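How to get a paper petition tabled in state parliament

Posted Dec 22, 2018 by Lama Najjar
27 comments | 963 shares

This guide covers paper petitions to the lower house of a state parliament. E-petitions have their own rules and are handled through the parliament's website. The upper house may also use different wording, so check which house you are writing to before you print anything.

I've used the petition to keep the magistrates' court sitting in Ivel as the working model. It closed with 1,508 valid signatures and was tabled in June.

Step 1. Check that the state can act

Parliament can only deal with matters it has power over. Courts, hospitals, public schools, police and main roads are usually state matters. Immigration, pensions and defence are federal. Parking and rubbish collection belong to the council. If you aren't sure, ring your local member's electorate office and ask. They answer this question all the time.

Step 2. Find a member to table it

A petition has to be presented by a member of the house. It doesn't have to be your own member, and a member who tables a petition is not taken to agree with it. Ask early and get the answer in an email. Ministers often won't present petitions themselves, so if your local member is a minister they will usually pass you to a colleague.

Step 3. Write the request

A petition has three parts: who it is addressed to, the grievance, and the request. Keep the grievance to two or three sentences. The request should be one thing the house can do or can ask the government to do.

The Ivel wording was:

To the Speaker and members of the Legislative Assembly. Residents of Ivel and district draw to the attention of the House the proposal to end magistrates' court sittings at Ivel and transfer all matters to Venckus. The petitioners request that the House call on the government to keep the Ivel sittings.

Our first draft ran to a page and a half. It named the regional manager and called the proposal a disgrace. Petitions have to be respectful, and ours would have been knocked back. Leave out names, leave out anything before the courts and leave out attachments. Maps and letters of support can go to the member separately.

Step 4. Get the draft checked

Email the wording to the clerk's office before you collect a single signature. Once people have signed, you can't change a word. We had a reply in 6 days and were asked to fix the form of address.

Step 5. Set up the sheets

The full request must be at the top of every page that carries signatures. This is the rule people break most often. A sheet with nothing but names on it will not be counted, because there is no proof of what those people signed.

Leave columns for name, address and signature. Check whether your house wants a street address or only a suburb and postcode. The name and contact details of the lead petitioner go on the first page. Ona Jõgi did this for Ivel and had to be reachable by phone until the tabling date.

Print on one side only. Photocopied signatures don't count, so only originals go in.

Step 6. Collect

Signatures must be handwritten by the person concerned. You can't sign for your husband or your neighbour. Someone who is unable to write may have another person sign for them, with a note saying so.

Shop counters work if the staff know what the sheet is for. The Stetov bakery filled more pages than any other spot. The Wumen Street newsagent had a sheet up for weeks and got very little from it, as it was pinned behind the door.

Collect the full sheets every week. Cross out double entries with a single ruled line so the name can still be read.

Step 7. Hand it over

Number the pages, count the valid signatures and write the total on a cover note. Don't staple or bind the sheets. Scan everything for your own records and store the scans securely, as they contain home addresses. Then deliver the originals to the member's electorate office and ask for a receipt.

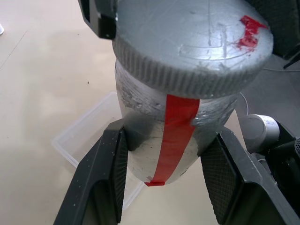 Petition sheets should travel flat if you can manage it, in a document box or a stiff folder. Long sheets may have to be rolled, and then they need a hard container with a proper lid. If several people are bringing theirs in on the same day, mark each lid on top, where it can be read from above. A plain splotch of red like the one on this silver-grey cap shows up well, even on a scuffed and scratched surface. Write the page numbers on a tag as well, and tick them off against the cover note before anyone leaves the office.

Contact: Lama Najjar, via the message form | © 2018 | Back to top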